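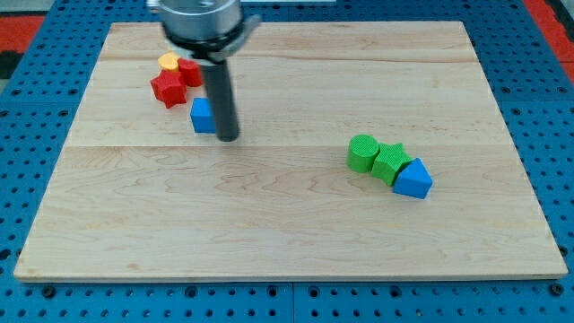
Station 3 at the Odport open day, arm with the single finger and the coloured blocks

Odport open day in October, my impressions (long)

aurelio_l
Good evening to all. I promised in the other thread that I would write something after the visit, so I do it now, while I still remember. Please excuse my English, I write slowly and I check the words.

I arrived at ten past nine and the queue was already at the gate. They gave every visitor a badge and a paper plan of the hall, and we went in groups of 17. My group had a young engineer from Grekico as guide. She spoke clearly and she answered every question, also the stupid ones, and some of them were mine.

The packing line you all know from the video, so I will not repeat it. For me the best part was the small stations at the back, where the arms do table work. At station 3 there is a wooden board on a blue table with holes, and on the board there are foam blocks, stars and pentagons and a cylinder and others, in red, yellow, green and blue. The arm has no hand, only one long dark grey finger which points down. So it cannot pick anything up, it can only push. The visitor says where a block must go, for example "bring the green star to the blue triangle", and the arm has to find the way by pushing.

I stood there for 36 minutes, my wife looked at her watch. What I liked is that you can see the thinking. When it pushes a star on the wrong side, the star turns and goes away to one side, and then the arm lifts, goes round and tries from another angle. My first machine, at Aguirre, would have pushed the star off the table and reported success.

Has somebody else been there?

pitlane_moss
Nice write-up and your English is fine. I was there in the afternoon. Did your guide say what they want to use it for? Ours was vague about it. I've got 200 trays a shift that need their contents nudging straight before the lid goes on and I'd love to know if this is years off or not.

aurelio_l
Thank you. I asked this. She said it is a study for now and they do not sell it. But she also said that pushing is interesting for exactly such things as trays, where the part lies already nearly good and you only want to correct it. I would not order one for next year.

hexbolt
I'm going to be the grumpy one again. I saw the same station and came away thinking it was a toy. Foam blocks on a flat board, good light, no dust, no oil. A decent fixture costs less than the badge printer they had at the door and gets the part straight every single time. We had a lad at Dumside build one out of scrap and it's still going.

aurelio_l
I respect this, and for one part I would also make a fixture. But we had at Aguirre a shelf full of fixtures, each for one product, and when the product changed the fixture went in the bin and I had to draw the next one. The shapes on the board were mixed and the task was another one each time. That is a different problem from yours, I think.

hexbolt
Fair enough on the mixed parts. Still want to see it with something heavy. A foam star weighs nothing.

tilda_k
The weight is not the difficult bit, hexbolt. Friction is. A light block that skids is harder to place than a heavy one that stays where you leave it. Try pushing a coin with one pencil in a straight line across your desk and then tell me it's a toy.

hexbolt
Tried it. Coin is under the radiator.

pitlane_moss
Ha. Did they let anyone choose the target in your group, Aurelio? In ours only the children got a go.

aurelio_l
Yes, we could all say one. I asked for the red star next to the red pentagon and I was a little nervous, as if it was my own machine. It came near, then it touched the pentagon also and both moved, and the group made the sound that people make at football. It needed several corrections. At the end the star stood where I wanted, with a gap of maybe one finger. The guide counted it as done. I would have been more strict.

tilda_k
That matches what I saw. It was good at getting close and less good at the last bit. Ours kept going back and forth between two blocks for a good while until the guide gave it something else to do.

hexbolt
So a gap of one finger counts as done. On my line that's a jammed lid.

aurelio_l
On mine too. I did not write that it is ready, I wrote that it was the best part of the visit.

One practical thing for who wants to go next time: the parking behind the hall is closed for visitors, you must use the field on the other side of the road, and it was very wet. Take other shoes. The coffee is free but it finishes before eleven.

mod_ferris
Moved this from General to Visits and Shows. Aurelio Lozano, if you have the paper plan could you type up the station list? A few people asked for it in the October thread.

aurelio_l
I have it. It is folded in the pocket of the jacket and the jacket is in the washing machine, I will look what is left.

pitlane_moss
Good luck with that. I've got mine somewhere in the van, will dig it out if yours is gone.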